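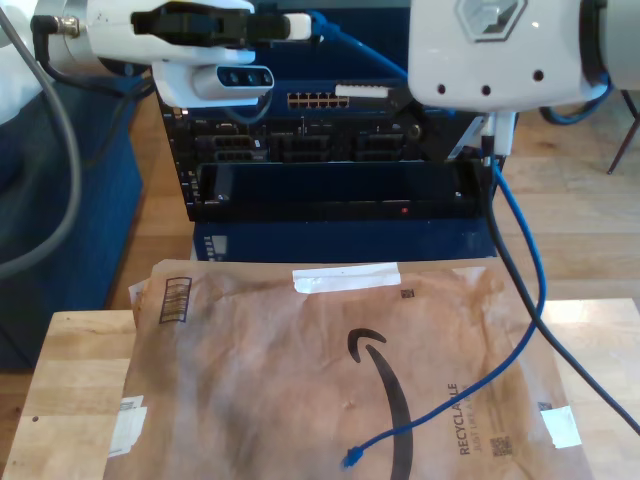 Lenka Jurčo 看完上一版后回信说，夹爪选型这一章写得像相亲启事，优点全列了，缺点一个没提，能不能把“抓线会打滑”放到第一行。放了，见下。

第4章 夹爪对比试验（线缆类）

适用于：Etetti 双臂工作台，Rulus 控制器，黑色夹爪与白色窄指夹爪各一只。
不适用于：螺丝、泡沫块、鸡蛋，以及销售演示。

已知缺点（应要求置顶）
抓线会打滑。两种夹爪都会，只是打滑的方式不同。黑爪夹接头比较稳，夹细线时线会往指根方向溜；白爪夹细线还行，同时夹两根线时，两根线会在指间争位置，结果通常是您想要的那根输。

4.1 开始之前

本章要做的事情说起来很简单：让两只手臂各拿一样东西，看谁先掉。写成手册就需要一整章，请耐心。

准备以下物品：
两只手臂，已完成第2章的安装与第3章的零点校准。
腕部相机，已接通，三个镜头都有画面。
网线若干，带水晶头。长短不要一样，一样长的线会让人误以为程序写得很好。
带硬质接头的线缆至少一根。
机架式网络机箱一台，作为插接目标。
木台面，或任何不怕划的台面。
记录表（Paulík 表，空白页在附录）。
一支写得出字的笔。这一条是 Norbert Ďurica 加的，他有经验。

注意：机箱在本章中只作为插接目标使用。不要拿仍在给办公室供网的机箱来做试验。如果您读到这里时办公室刚好断网，请先去把线插回去，再回来读4.2。

警告：手臂上电后，不要把手伸进两只夹爪之间。夹爪的力气不算大，但它不认识您。急停按钮应放在不用看就能摸到的地方。放在显示器后面不算。

4.2 安装夹爪

1. 在 Rulus 主界面选择“维护”，让手臂回到安装姿态。等状态栏变为“静止”再动手。状态栏偶尔会先变成“静止”，然后手臂再动一下。请多等一会儿。
2. 确认法兰面干净。
3. 把夹爪对准定位销推入，先用手拧紧全部螺钉，再按对角顺序用扭矩扳手上紧。
4. 接上夹爪线缆，听到“咔”一声为止。没有听到“咔”，也可能是接好了；听到两声，说明有别的东西断了。
5. 轻拉线缆确认。
6. 在“末端工具”里选择对应的型号。列表按添加时间排列，不按字母，也不按任何别的道理排列。
7. 执行一次空载开合。手指应完全张开，再完全闭合，中途不停顿。
8. 对另一只手臂重复以上步骤。

提示：如果空载开合的方向与按钮上写的相反，先检查第6步，再检查第6步。Branislav Urban 曾为此拆过一次驱动板，驱动板没有问题，装回去之后有了。

提示：两只手臂的工具型号是分开保存的，切换手臂时界面不会提醒您。左边换了爪，右边不会跟着换，请不要对着右边生气。

4.3 整理手臂自身的线缆

本章试的是抓线，所以最常见的失败原因是抓到了自己的线。

1. 把手臂外侧的粗线缆理成一个宽松的弯，固定在手臂同一侧。
2. 在肘部留出 300 毫米余量。量的时候让手臂完全伸直，弯着量出来的数没有意义。
3. 以低速把每个关节从一端转到另一端，眼睛看线，不要看屏幕。
4. 线缆绷紧、蹭到夹爪或进入相机画面，都要重新固定。
5. 两只手臂同时动作一遍，确认彼此的线缆不会相互钩住。

注意：扎带不要勒到线皮变形。用尼龙搭扣更好，只是不够像正式产品。

关于第4步里“进入相机画面”：识别程序对线缆一视同仁。它看到一根线，就会觉得那是今天的任务。Zuzana Zeman 记录过一次完整的抓取，接近、闭合、提起全部判定成功，抓的是相机自己的数据线。画面随后消失，这一次在表里仍然算成功，我们后来加了一列备注。

4.4 检查腕部相机

1. 打开“相机”页，逐个查看镜头画面。
2. 用无绒布擦拭镜头。袖子不是无绒布。
3. 把一枚水晶头放到台面上，让手臂移到预抓取高度。
4. 调整曝光，直到能分清卡扣朝上还是朝下。
5. 转动水晶头，换一个方向，再看一遍。
6. 保存曝光参数，文件名写清楚夹爪型号。请不要再用“新建”“新建2”“最终”“最终真的”命名，服务器上已经有一套了。

浅色台面会反光，牛皮纸包装袋不太反光，但上面印的字和二维码会让边缘检测很兴奋。如果您的台面上习惯放快递袋，请至少做两轮：一轮放着，一轮拿走。两轮结果差别很大时，采用放着的那一轮，真实的台面从来没有干净过。

注意：机箱上的指示灯有可能被识别为目标点。处理办法是在“忽略区域”里把它框掉。用胶带贴住也可以，但请记得撕，贴着胶带的指示灯在真正出问题时帮助有限。

4.5 设置夹持力

Rulus 的夹持力滑块没有单位。Zirkdale 的说明文件里称之为“直观刻度”。我们按以下方法找到一个能用的位置：

1. 滑块拉到最低。
2. 手动把接头放入指间，闭合夹爪。
3. 轻轻向外拉线。能拉动，张开夹爪，滑块加一格，再来。
4. 拉不动之后，再加一格，停。
5. 张开夹爪，检查接头外壳和线皮上有没有压痕。
6. 有压痕则减一格，回到第3步。
7. 把结果写进记录表。

在第3步和第6步之间无限循环，说明这只夹爪不适合这根线，请如实填写“不适合”。Paulík 表上有这一栏，前几版几乎没人用过，大家更喜欢填“待观察”。

夹接头时，夹在外壳的硬质部分，不要压到卡扣。压着卡扣也能插进去，看起来甚至很顺利，然后一松手它就出来了。

夹线时，夹点离接头越远，接头摆得越厉害。我们的建议是先用 4 厘米，再按线的软硬调整。软线近一些，硬线远一些。刚从盘上拆下来的线有自己的主意，抓之前先捋直，或者放一晚再说。

4.6 单臂试验

本节每次只动一只手臂。另一只停在安装姿态，保持上电。

1. 把一根网线放在台面上，水晶头靠近台面边缘。
2. 在“任务”里选择“抓取—提起—保持—放下”。
3. 保持时间设为默认值。
4. 启动，双手离开台面。
5. 结束后在记录表里勾选：掉落、滑动、转动、正常。可以多选，“正常”与其他三项同时勾选时请写明理由。
6. 换一个摆放方向，重复。
7. 每种线做满一页表，再换夹爪。

每只夹爪的一轮试验总数是 300 次。数到一半忘了数到哪里，请以控制器日志为准；日志也乱了，从头来。我们知道这句话不受欢迎。

关于“转动”：接头被夹住之后绕线的方向转一点，肉眼几乎看不出来，插的时候就能看出来了。黑爪在这一项上占便宜，它接触面大，夹住硬接头后不太爱转。白爪的手指窄，优势在于能伸进线与线之间。这两件事很难同时要到，采购时请先想好自己每天究竟在抓什么。

关于“滑动”：一次滑动不到指甲宽的，记为轻微。谁的指甲请在表头注明。

4.7 双臂试验

终于到了大家直接翻到的这一节。如果您确实是直接翻到的，请至少回去读一下4.1的警告和4.3的第2步。

1. 左右两臂均完成4.5，参数已保存。
2. 选择“双臂协同”，主臂设为拿接头的那一只。
3. 把速度限制在低速档。
4. 运行“交接路径预览”，在屏幕上看完全程，不要跳过。
5. 副臂先抓线身，提到预定高度。
6. 主臂再抓接头，两臂同时向机箱一侧移动。
7. 到位后副臂让出一段余线，主臂对准端口。
8. 在对准位置暂停，用腕部相机确认卡扣方向。
9. 手动确认后继续插入。
10. 插入后主臂先张开，副臂保持，等控制器给出“到位”再松。

警告：两臂之间的线绷紧时，不要提高夹持力。提高夹持力之后线不会变长。先停，再加余线。

警告：暂停期间手臂仍然带电。“它看起来睡着了”不是断电的标志。

副臂需要同时管两根线时（例如一根网线加一根别的线），请把要送出去的那根放在靠指尖的位置。放反了也能跑，只是程序会非常耐心地把错误的那根递给您。白爪可以这样用；黑爪我们试过，不推荐，理由见记录，记录里的措辞请勿外传。

第7步中“让出余线”的长度由您自己定，控制器给的默认值偏小气。线太少会拉歪接头，线太多会垂到台面上，与台面上的东西发生关系。两害相权，宁可多一点。

插接目标请选上排靠边的端口开始，熟了再往中间走。中间的端口两边都有邻居，夹爪手指需要从邻居之间挤过去，第一次就选那里属于自找的。

4.8 结果怎么看

每轮结束后，控制器会生成一份汇总。汇总第一行是大大的成功率，请先不要看。

1. 打开明细，按“失败原因”排序。
2. 把“识别失败”与“夹持失败”分开统计。前者怪相机，后者才怪夹爪。
3. 把“操作员中止”单独拿出来，逐条对照记录表。
4. 剩下的才用来比较两只夹爪。
5. 现在可以看第一行了。

我们自己的那一轮里，超过 130 次失败最后归到了线缆固定和台面反光，与夹爪毫无关系。在此之前，团队已经就哪只夹爪更差争论了整个六月的下午茶时间，双方都有图表。

比较时请遵守以下几点：
同一种线才能互相比。
换过指垫的前后数据不能合并。
同一名操作员摆线，或者两名操作员各摆一半。Norbert 摆的线总是特别直，他那几页成功率偏高，夹爪不应为此获得奖金。
插接只看一次到位的次数。“碰了几下进去了”另记一栏。

提示：如果两只夹爪的结果完全相同，多半是您两次都选了同一个工具型号。回到4.2第6步。

4.9 常见问题

现象：夹爪闭合后显示“未抓到”，而线明明在指间。
处理：线太细，低于检测阈值。在工具参数中降低阈值。降得太低时，空手也会显示“已抓到”，这种自信请及时纠正。

现象：提起时接头掉落，线留在爪里。
处理：检查接头压接质量。这次真的与夹爪无关。

现象：接头对着端口反复轻碰，不进去。
处理：暂停，看卡扣方向。方向正确时，重做4.4第3步至第6步。还不行，检查端口里是不是已经插了东西。

现象：两臂同时停住，没有报错。
处理：两臂在互相等待。在“双臂协同”中重新指定主臂。两边都设成主臂时会出现这种情况，两边都设成副臂时也会，后者看上去更有礼貌一些。

现象：提示“线缆长度异常”。
处理：线钩住了。沿着线用眼睛找一遍，重点看台面边缘和旁边的椅凳腿。先按急停，再伸手去解。

现象：有一个镜头画面发灰。
处理：擦。擦完仍然发灰，换一块布再擦。仍然发灰，联系支持，并说明您擦过了，不然他们会先请您擦一下。

现象：夹爪开合时有轻微的吱吱声。
处理：检查手指导轨有没有碎屑。不要喷润滑油。上一位喷油的同事得到了非常安静的夹爪，以及一批怎么也夹不住的线。

4.10 收尾与保养

1. 让两臂放下手里的东西。请在它们还能听命令的时候做这一步，断电之后再从爪里往外拽线，线和爪都不高兴。
2. 手臂回到安装姿态。
3. 在“维护”中断开电机电源，再关闭控制器。
4. 用干布擦手指内侧。
5. 检查指垫磨损。边缘发亮或有沟槽即更换，左右成对换。
6. 把试验用线绕好挂起来，水晶头卡扣断掉的那几根剪掉头再放，免得下一位拿去做基准。
7. 备份记录表与日志，放同一个文件夹。

指垫每 300 次抓取检查一次，与4.6的一轮正好对上。更换后要重做4.5，不能沿用旧的滑块位置，哪怕您记得很清楚。

注意：夹爪拆下后请放进原装盒，指尖朝里。盒子如果已经被拿去装螺丝，请把螺丝倒出来，物归原主。

指垫、定位销和扭矩扳手的订货编号见附录。Paulík 表的空白页也在附录，复印时请复印空白的那一页，不要复印 Branislav 填过的那一页再用修正液涂掉。

下一章：更换腕部相机线缆。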